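Lab Rules for Handheld Gripper Work: What Our Group Ended Up With

Project report, Wednesday, January 31, 2018

So our project was writing house rules for the handheld gripper station, and I was kind of disappointed when we got it (I wanted the arm!). Wakana Takeda and I wrote the first draft in one evening and it was way too long. Krum Leka read it and crossed out half, mostly the stuff about posture.

What survived is eight rules. The ones people argue about most are cables and sleeves. Cables run off the near side of the table, toward you, and never across the work area. Sleeves have to be snug at the wrist — Chepkoech Kioko wanted bare forearms only, but the room is freezing in winter and we lost that vote happily.

Then there's the bin rule. Anything you aren't handling goes in the bin or off the table, and long handles may stick out over the rim as long as they stay out of your reach path.
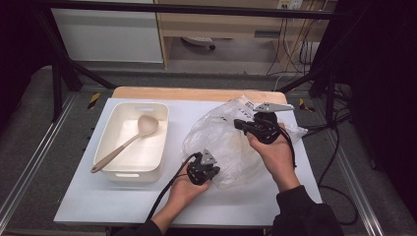
We logged 286 sessions under the draft rules, and four got thrown out for breaking one. Three of those were cables, which made me feel a little smug about rule one. I'd still rewrite the part on soft packaging, though. It says "keep both grippers in view," and with plastic bags that's hard to judge while you're working. Uldis Rozīte has a better wording and we're trying it in April.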